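My afternoon teaching a robot to unpack a bowl

I've driven forklifts, a ride-on mower and once, badly, a canal boat, so when Siham Abdelaziz asked if I fancied driving a robot arm I said yes before she'd finished the sentence. She runs the teaching sessions at Tirkinetti, the small outfit above the old bus depot in Ernport, and from November they're letting local people have a go at the controls.

The robot is called Pimeo and for now it lives inside a computer. Everything is simulated - the table, the carpet, the shopping - and you steer the arm from a desk with a pair of handles that look a bit like bicycle grips. Squeeze and the fingers close. Lean your wrist over and the gripper leans too. Every move you make gets saved, and the software (they call it Kotian) learns from lots and lots of people doing the same job in their own clumsy ways.

My job was unpacking. Reach into the bowl, get hold of whatever you find, bring it out and put it down on the table without sending the drinks cartons flying. You get two views to work from, one looking across the table and one from right down in the weave, and I spent most of my turn flicking my eyes between them and getting it wrong!
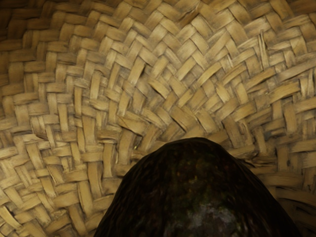
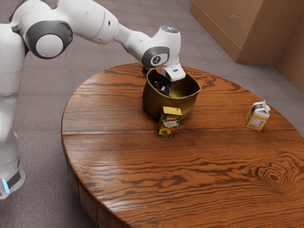
Simulated views from the unpacking task: close in against the woven surface (first), and the arm over the bowl with the juice box in front (second).

The close view is the one that got me. Everything is huge in there, you can see the splits in the strips, and I completely lost track of which way was up. I kept pushing when I meant to lift. Manikandan Marar, who was at the next desk and has done far more of these than me, told me to use the wide view until the fingers are over the rim and only then look at the other one. That helped a lot, though I still knocked the juice box over twice.

I got 18 goes in all and Siham reckoned 10 of them were good enough to keep. I asked what happens to the other ones and she said they hang on to those as well, in a separate folder, so that the software has some idea of what a fumble looks like. I was quite pleased about that. My fumbles are very thorough.

What surprised me was how tired my hands were by the end. You grip much harder than you need to, and Manikandan says everybody does it for the first week. He also says people who knit are very good at this, so my sister has been told to sign up.

Sessions run in the evenings from 6.30 at the depot, up the side stairs, and there are 10 places each time. You don't need to know anything about computers. Bring your reading glasses if you use them, as the screens are smaller than I'd have liked, and ring the bell twice if the door's shut.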